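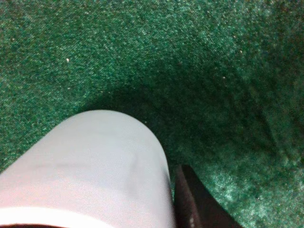 The gripper on the small arm at Vevirska has a maintenance log longer than my car's, and the car has had a harder life. I'd gone along to the Thursday open evening expecting the big welding cell and got waved past it to the sorting bench, where Gus Alcantara looks after one arm, one wrist camera and two sets of fingers. He calls the carpet a consumable. It's green, it's dense in the pile, and it collects lint the way my good trousers do; the little white specks get picked off with tape at the start of each shift, as the vision software has been known to take an interest in them. The fingers throw a fair bit of shadow as well, so the lamp position is marked on the ceiling rail in paint pen, with a rude note for anyone who fancies moving it.

Gus let three of us do the camera check. You drive the arm down to its park height, look at the picture on the monitor, and compare it with a print taped inside the cabinet door. If the fingers sit where they sat in April, you sign the sheet. If they don't, out comes the hex key. The Emberg mount creeps, apparently, and has been re-torqued 86 times. I asked whether a better mount had been considered. It had been considered 30 times, Gus said, mostly by him. 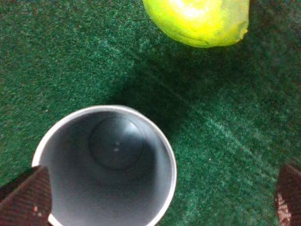
Bernadette Iwasaki
Visits editor, Janelen Makers' Newsletter

After the check comes the cup. It's a plain pale cup with a dark ball sitting in the bottom, and the job is to judge how close the finger gets to the rim before anything is allowed to close. The dark brown fingers have a fine texture to them and some pale speckling low down, which I admired at length on the monitor. A new pair costs $236, a figure delivered in the tone people use for vet bills.

I was also asked to mind the yellow-green thing at the far side of the cup. It blows out nearly white on top under the lamp, and Gus uses it to set the exposure – too bright and it's a glowing blob, too dark and the ball in the cup disappears altogether. My setting was described as "brave".

The cable run along the forearm is next on his list. Tea was in the loading bay, and the biscuits were gone by the time the welding crowd got there.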